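Last updated: June

The Mila tabletop arm, and why the gripper lead is different now

If you bought a Mila from us before this spring, please read this bit first, before the nice stuff about what the arm can do. We had a fault. It was our fault too, and I'd much prefer you heard it from me than found it with your fingers.

The short version: on the older arms the lead to the gripper servo was too short. With the arm stretched right out and the wrist turned over, the lead pulled tight and one strand at a time gave up inside the sleeve. You couldn't see a thing from outside! The gripper would work all morning, then let go of whatever it had hold of, or (worse) clamp shut and stay shut until you killed the power. I had my thumb in there when mine did it. No blood, plenty of swearing.

We'd tested it, of course. The bench routine was 2,000 open-and-close cycles and every arm sailed through, but we ran them with the arm folded up, where the lead hangs slack. Silly, looking back. Now the test is a proper job with reaching in it, picking up blocks and taking them over to a shape sorter, and a bad lead shows itself well before cycle 213, which is where my own arm packed up. 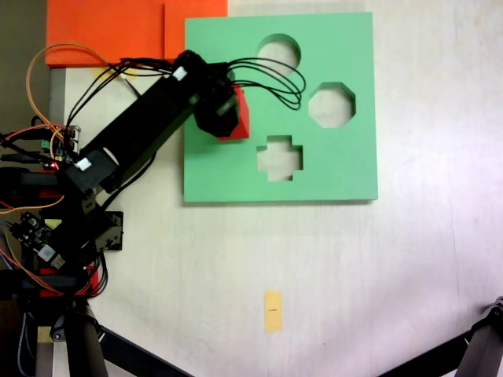

Sinan Keskin wrote in to say his dropped things only when the room was cold, and could the sleeve be going stiff? He'd already swapped the servo twice and wanted to know if he'd wasted his money. Sorry Sinan, I think you had, and yes, I reckon the cold was making it worse. We've sent him a lead and knocked the servos off his bill.

So, what's changed. The new lead is 30 mm longer and comes in a softer sleeve, and the controller cuts power to the gripper if the current stays high after it should have closed. It's fitted to everything we sell now. For older arms the kit is free, just send us your serial number. Switch off at the wall before you fit it, please, and keep your hands out of the jaws for the first run.

The arm itself is still £58 a month on hire, with the Baidoo controller included. If yours has started dropping things, stop using it and drop Hashini Chowdhury a line. She's got a box of leads on her desk.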